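Droltovus Breakfast Set: Data Card

Version date: Apr 14, 2019
Maintained by: Clastis, Tumville
Status: stable, no further sessions planned

Summary

Droltovus is a set of short recordings of one countertop job: laying out an egg sandwich from two slices of bread and a fried egg, using a plate, a serving tray and a cutting board. It contains 649 recordings from one counter layout. The card covers the objects, where they start, what counts as a finished sandwich, and the labels. File formats and loading code are covered in the separate loader notes.

The counter

All recordings use the same dark gray speckled surface with a pale curtain behind it. The curtain stays closed. The speckle is fine and low in contrast at full resolution, but it aliases badly when images are downsampled without filtering. Users who resize should apply an area filter first.

The cutting board goes at the near side of the counter, long grain lines running away from the viewer. The tray goes behind it with a strip of bare counter left between the two. Placement is by eye. No tape or pencil marks are used, so expect small differences in board and tray position across recordings.

Start layouts

There are two families of start layout, named for where the plate goes.

1. tray_plate. The plate is on the tray, toward the left, and both slices are stacked on it. The board is clear. The bear face printed on the tray remains partly visible beside the plate rim and should not be labeled as a separate object.

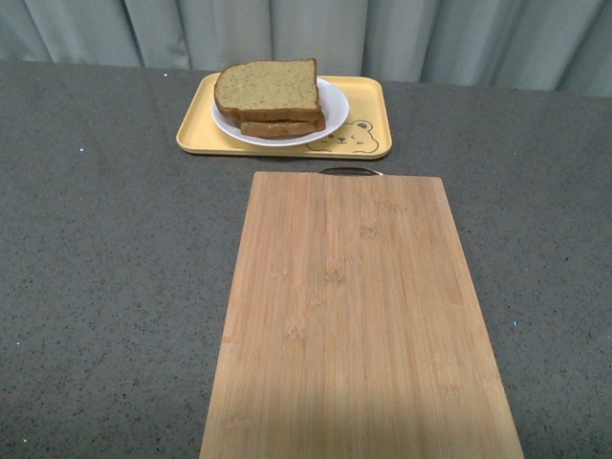

2. side_plate. The plate is directly on the counter, to the left of the board. The tray stays at the back with nothing on it. Bread may be on the plate, on the board, or one slice on each.

The family name is stored in the field layout. A recording keeps its start value even when the plate is moved later.

Objects

bread_a, bread_b
Two slices with a brown crust and a rounded top edge. The letters are assigned per recording: bread_a is the slice that ends up at the bottom. They do not identify a physical slice across recordings. Crumb color shifts between yellow-green and tan depending on white balance, and should not be used to tell the slices apart.

egg
One fried egg with an orange yolk. The outline of the white is irregular, and the mask follows it including the browned edge. Glare on the yolk is part of the mask.

plate
White, with a shallow rim. Two label values exist, plate_round and plate_oval. Annotators chose by apparent shape, and a low viewing angle makes this unreliable. Merge the two values unless shape is the subject of study.

tray
Yellow, rectangular, rounded corners, raised rim. Carries lettering and a bear face.

board
Bamboo, rectangular, light brown with fine grain. The handle, where visible, is included in the mask. The near end often runs out of view, in which case the flag board_truncated is set.

Steps

Each recording is divided into steps with a start and end index. The usual order is:

1. bottom_slice: first slice placed on the plate.
2. egg_on: egg placed on the first slice. Overhang at one side is accepted.
3. top_slice: second slice lifted and brought over to the plate.
4. close: second slice released on the egg.

A slice held clear of the board counts as top_slice from the first index where a gap is visible under it. Its shadow on the board is a useful cue when the gap is small.

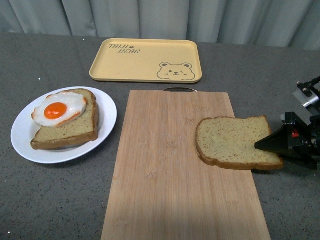
Figure 2. side_plate layout, step top_slice: egg on the first slice, second slice held over the board.

Finished state

A sandwich is marked complete when all of the following hold:

- the bottom slice rests fully on the plate
- the egg is between the slices
- the top slice covers the whole yolk when seen from above
- nothing is touching either slice

Alignment of the crusts is not required. Of the 649 recordings, 66 are marked incomplete and kept in the set with complete = 0. The main cause is the top slice sliding off the yolk during close. These recordings have valid step labels up to the point of failure.

Splits

Training uses 569 recordings. Validation and test take the rest, divided evenly, and both layout families appear in each.

Known issues

- In 10 recordings the egg is hidden for most of egg_on. Masks were interpolated and carry the flag interp.
- Lettering on the tray is covered whenever the plate sits over it. Do not use it as a fixed reference for tray pose.
- Recording 314 has the layout field set to tray_plate and should read side_plate. To be corrected in the August release.
- White plate rim against white egg edge gives noisy boundaries where the egg hangs past the bread. Boundary scores in this region should be read with caution.

Related sets

Kaewmanee covers table clearing with the same label schema. The step names do not overlap and the two sets can be loaded together.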